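6.3 Filling the Fresh Water Tank and Priming the Pump

This section covers the Tondora 32 travel trailer with the Savton demand pump. Read section 6.1 before connecting any hose.

CAUTION: Do not run the pump dry for more than 30 seconds. Dry running damages the diaphragm and is not covered by the warranty.

1. Park on level ground and set the parking brake or chock both wheels on each side.
2. Close the low-point drains and the tank drain valve. The handles sit crosswise to the pipe when closed.
3. Set the water heater bypass to OPEN if the heater is to be used.
4. Connect a drinking water hose to the gravity fill port. Do not use the city water inlet for this step.
5. Fill until water shows at the overflow vent. A full tank weighs around 300 pounds. Include this weight in the cargo figure on the Kudgate label inside the entry door.
6. Open the kitchen faucet on the cold side and switch the pump on at the monitor panel.
7. Let the water run until the stream is steady, then repeat on the hot side and at each remaining faucet.
8. Close all faucets. The pump must stop within a few seconds. If it keeps cycling, see Fault Code 273 in section 9.

NOTE: The inlet strainer is a Cheng screw-on type. Clean it after the first 200 gallons and at the start of each season.

NOTE: Bottles and jars carried in the galley must stand on the lower shelves with the shelf rail latched. Wipe them clean before loading.

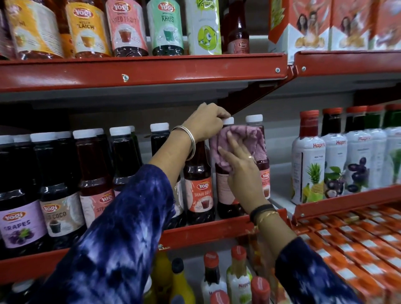
6.4 Draining the Fresh Water System

1. Switch off the pump and the water heater. Allow the heater to cool fully.
2. Open all faucets, then open the tank drain and both low-point drains.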